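El salón de las visitas, o cómo no me creo el método de los veinte minutos

01/08/2020

Llevo desde marzo oyendo hablar del orden. Será que hemos pasado mucho tiempo mirando las mismas paredes. Mi prima Ljubica se apuntó a un curso por correo, uno que se llama Kwan y que promete un salón recogido en veinte minutos diarios, y como me vio cara de no creérmelo me reenvió los apuntes. Los he leído enteros. Los he probado en el salón de casa de mis tíos, que es un sitio difícil, y vengo a contar lo que me ha parecido.

El salón es de los de antes: madera oscura, tapicería con dibujo, flores por el suelo. Mi tía lo compró casi todo de golpe, en una tienda de Stosau que ya cerró, y desde entonces no ha entrado un mueble nuevo. El curso de Kwan recomienda empezar por "despejar el campo visual", que traducido quiere decir quitar cosas hasta que quede una pared blanca y una planta. Pues muy bien. A ver quién le explica a mi tía que le sobra la vitrina.

Las fundas

La primera lección dice que toda funda es polvo aplazado. La frase suena estupenda y no sé si significa algo. En casa de mis tíos los sillones llevan su paño de brocado con borlas, y debajo hay un tapizado acolchado, de rombos, que si lo dejaras al aire habría que limpiarlo a cepillo cada semana. El paño se quita, se sacude en el balcón y se vuelve a poner. Lo de las borlas es otra discusión, porque se enganchan con la escoba y con las mangas.

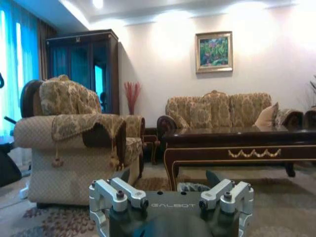
Mi tío Costel, al que le leí la lección en voz alta, preguntó cuánto costaba el curso. Le dije que 18 euros al mes. Contestó que por ese dinero venía él a mi casa a decirme que tirara cosas.

Hice la prueba de todas formas. Quité un paño, lo doblé, lo dejé en una silla del pasillo y esperé a ver si el salón "respiraba". Pasé allí la tarde leyendo. El salón estaba igual que siempre y yo tenía los rombos marcados en el antebrazo. Volví a ponerlo antes de cenar y tardé más en dejar el borde ondulado derecho que en todo lo demás junto.

También dice Kwan que los sillones grandes "roban metros". Me fui a medir, porque soy así, y claro que ocupan: son sillones. Para eso están, para que quepa una persona con la espalda apoyada. Los modelos que proponen ellos a cambio son de una marca, Stestis, que casualmente sale en tres de las lecciones. El más barato vale 484 euros y tiene el respaldo a la altura de los riñones. No digo que haya comisión. Digo que me lo pregunto.

El respaldo alto, además, tiene una ventaja que no sale en ningún apunte, y es que te puedes dormir en él sin que se te caiga la cabeza. Mi tío lleva años haciendo la demostración.

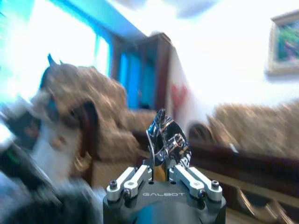 El suelo

Aquí le tengo que dar la razón al método en una cosa, y me fastidia. Recomienda recoger primero lo que está en el suelo, siempre, antes que mesas y estanterías. Yo lo hacía al revés, de arriba abajo, como me enseñaron, con el argumento de que el polvo cae. El polvo cae, sí, pero los envoltorios también, y uno acaba pisándolos con el trapo en la mano.

La alfombra de mis tíos tiene flores grandes por todas partes, unas marrones, otras crema, otras tirando a gris azulado. Es una alfombra tramposa. Una pelusa clara encima de una flor crema no se ve hasta que te agachas. Una miga en una flor marrón, tampoco. Mi tía sostiene que la eligió por eso y yo siempre he pensado que lo decía en broma, pero ya no estoy segura.

Lo que hago ahora es sacar la papelera al centro, en vez de ir y venir con las manos llenas. Una papelera pequeña, negra, con su bolsa, nada del otro mundo. Los apuntes hablan de una "estación de descarte" con tres compartimentos y etiquetas. Yo la pongo sobre la alfombra, tiro lo que haya que tirar y la devuelvo a su sitio. 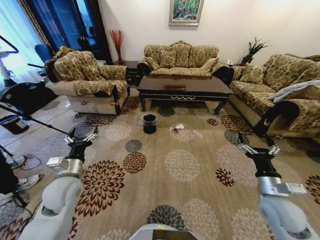
Mateja Lazarević, una lectora que me escribe de vez en cuando y que conoce el curso, me avisó de que la lección cuatro iba a enfadarme. Es la de los textiles sueltos: mantas, cojines, tapetes. La regla es un cojín por asiento y ninguna manta a la vista. ¿Por qué uno? No lo explica. En el sofá de tres plazas hay tres cojines de respaldo a juego, que son parte del sofá, y aparte hay uno liso, beige, que no pega con nada y es el único cómodo. Según Kwan el que sobra es ese. Y la manta azulada doblada sobre el brazo del otro sofá la guardaría en un armario, para que en cuanto refresque alguien tenga que levantarse a buscarla.

Probé a esconderla una semana. Mi tía preguntó por ella el primer día.

La mesa

La mesa baja es de madera oscura y brillante, con las patas talladas y un ribete dorado. Se ve todo en ella. Una huella, el cerco de un vaso, el sitio exacto donde alguien apoyó el codo. Para estos acabados los apuntes recomiendan un producto llamado Driltar, en bote de 400 mililitros, "sin aclarado y sin esfuerzo". Compré uno, por no hablar de oídas.

Sin aclarado, de acuerdo. Lo del esfuerzo es discutible. Si te pasas de cantidad deja un velo que solo aparece cuando te sientas y miras la superficie de lado, con la luz de la ventana. De pie está perfecta. Te sientas y hay nubes. La segunda vez puse la mitad y quedó mejor, aunque tampoco mejor que con el paño apenas húmedo y luego otro seco, que es lo que hace mi tía desde que la conozco y le sale gratis. 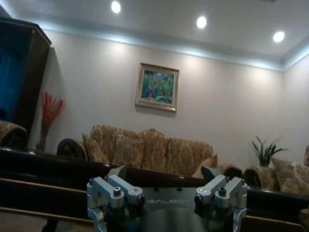 Mirar las cosas desde abajo cambia bastante la opinión que una tiene de su propia limpieza. Eso no viene en el curso y debería venir. Yo repasaba la mesa de pie, me iba tan contenta y luego me sentaba en la alfombra a buscar un pendiente y veía el borde, que no había tocado en la vida. Lo mismo con los bajos del sofá.

Queda la vitrina, que ni he intentado. Puertas de cristal, madera oscura, más alta que yo. La lección siete se titula "Lo que no usas te usa a ti" y propone vaciarla entera sobre una sábana y devolver solo lo que "se haya ganado el sitio". Se la enseñé a mi tía en el móvil. Leyó el título, me devolvió el teléfono y se fue a la cocina.

Balance, por si alguien está pensando en pagar. Me quedo con lo de empezar por el suelo. Me quedo también con poner un temporizador, que no es idea suya pero va incluido. Los veinte minutos no son veinte ni de lejos: el día que lo hice completo, con alfombra, mesa, cojines y paños, se me fue una hora larga, y eso sin cortinas. Cuando lo pregunté en el foro de alumnos, un tal Sorin Angelovski me contestó que seguramente tengo "demasiada superficie emocional". Le he pedido que me diga en qué pasillo del supermercado venden el producto para eso. Todavía no ha respondido.

El bote de Driltar está casi entero. Si alguien lo quiere y vive cerca, que me escriba.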